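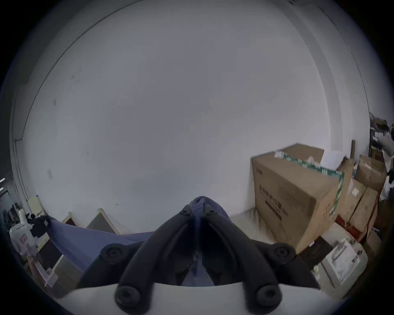
How to compare two sets of fingers on a hand-held gripper

Written by Stijn Kuipers, with corrections from Tia Sugden

This page explains how we test new fingers for the hand-held gripper before we use them for a long recording session. The method is simple and it needs no special equipment. You need the gripper, both sets of fingers, one cloth, a hex key and a notebook. Please read all the steps one time before you start.

We used it in August to choose between the Pladska fingers and the Liltent fingers. I will use these two as names in the text, but the steps are the same for any pair.

1. Prepare the cloth

Take a cloth of one plain colour which is different from the fingers. With black fingers we use blue, and then in the video the edge of the fingertip stays easy to see. Do not iron the cloth. Drop it on the surface and pull one side a little so it has wrinkles. A flat cloth is a different test and we keep it for later.

2. Mount the first set

Put the fingers on the base plate and tighten all the bolts by hand first, then with the key. Close the gripper slowly and look at the tips from the camera side. They must meet in the middle. If one tip passes in front of the other, loosen that finger, correct it and tighten again. Kekeli Agyeman does this check against a white wall, and I recommend the same.

3. Do the pinch test

Open the gripper and lower it until the tips touch the cloth. Close it with normal force. Lift until you have a small peak of fabric between the tips and the rest of the cloth still lies down. Hold it like this and count slowly to 20. Write down one of these results:

held
slipped a little
lost

Repeat until you have 20 attempts. Change the place of the pinch each time, and do not choose only the nice folds. I made this mistake in my first test and Clive Goodall had to ask me to do all of it again.

4. Do the drag test

Pinch the cloth near one corner and pull it to the side, low over the surface. Stop, and look if the fabric has turned between the tips. In my experience this test shows more difference than the pinch test. Fingers which hold very well straight up can let the cloth rotate when you pull.

5. Change the fingers and repeat

Use the same cloth and the same person. If possible, use also the same hour of the day, as a tired hand closes the gripper in a softer way. Ryan Tapley did the Liltent set in the evening after a full day in Postthorpe, and we decided not to keep those numbers.

6. Watch the video

Play both recordings at half speed. Check that the fingertips are visible at the moment of closing and that folded cloth does not hide them for long. Wide fingers often grip better but they cover more of the view, and you must decide what is more important for your task.

Our result

We kept the Pladska fingers for cloth. The Liltent ones were stronger in the pinch test, but in the drag test the fabric turned too often. For small boxes I would choose the other way round.

If your tips become smooth after some weeks, replace the pads before you compare anything. Spare pads are in the drawer at Pickering, please write your name on the list when you take 2.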